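Vatness swimmers smash their target in the tidal pool

What a morning in Vatness! The yearly tidal pool relay went ahead on Sun 13 July under a big blue sky, and the swimmers managed 84 lengths before the tide came back over the wall, beating last year's total of 51 by a mile.

Teams came from Covisgate and Ellery as well as from the village, and the youngest swimmers got the loudest cheers of the day (the harbour steps were packed, and noisy with it). Nazareno Cattaneo, who swam the first leg and the last, was still grinning an hour later with a towel round his neck.

"I've been in that pool every summer since I was small and I've never heard a crowd like it," he said. "The water was freezing and I'd go straight back in."

Money raised on the day goes towards new handrails and a proper set of steps at the deep end, which regulars have wanted for years. Work should start in November, once the season is over, and the pool will stay open at weekends until then.
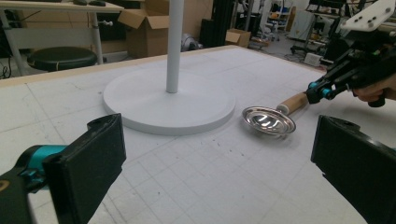
Ellery took the team shield by 2 lengths after a brilliant final swap, with Covisgate second and the home side third. There is already talk of a crew coming over from Oren next summer, so the organisers are hoping to add 3 more teams. Names can be left at the harbour office, and beginners are very welcome!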